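Workshop tips: getting a two-arm setup to behave (mostly software)

I keep a running page of the small things that save me an afternoon, and this batch is all about the software side of our two-arm table. Po-yen Hsieh asked me to write down the network part before I forget it again, so that goes first.

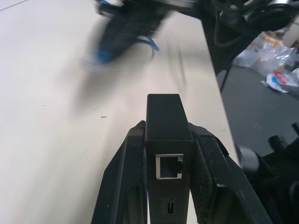 Hevham workshop, 2019-04-30

Give every little network box a fixed address and write it on masking tape on the box itself. If the planner hangs at startup, ping the box before you touch any code. I once spent a whole morning rewriting a perfectly good timeout – the cable was in the wrong jack! And if the job is plugging a cable into a small black box like this one, teach the approach in two moves: one that stops short of the port and looks again, then a slow one straight in. A single long move drifts, and the drift always lands you on the rim of the jack.

Wrist camera blur. When the arm moves fast, anything in the background smears, and our detector used to find all kinds of wonderful objects in the smear. Now I throw out any picture taken above a set joint speed. I use 15 percent of maximum as the cutoff, Chang-ho Byun likes it lower, and we've agreed to stop discussing it.

Keep the log names boring. Date, arm, task, done. I had 197 runs called "test" with a number after them, and I'm still sorting those.

Shiny things. Steel cups are a pain for depth cameras, so don't try to fix it with smoothing (I tried, it got worse). Fit a plain cylinder to whatever edge points you trust and let the grasp planner work on that. Clear tape needs the same kind of patience. Teach the rim of the roll, and leave the see-through part out of the model.

Start each new perception build on something easy. For us that's a foam block in a loud green, next to a cup and a roll of packing tape.

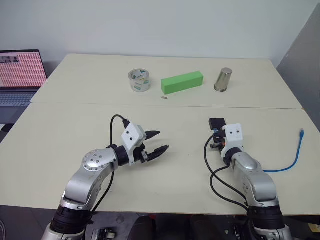

If the build can't find the block, I don't bother looking at its numbers for the cup. Our last one got the block on 93 percent of tries, and most of the misses went away when I redid the white balance with the lights on the way we normally have them.

Seams in the table. If yours is two tops pushed together like ours, fit a separate plane to each one. They're never quite level, and one big plane will have the fingers scraping on one side and hovering on the other.

Cables again, sorry. Add the cable loops to the collision model as fat, ugly capsules. The planner will grumble and take longer routes – let it. Dae-han Won's trick is to make the capsules a bit fatter on the wrist that rotates most, and I've copied that on both arms.

Restart the camera driver before lunch, so it has time to warm up again while you eat. I'll put the calibration notes up in July.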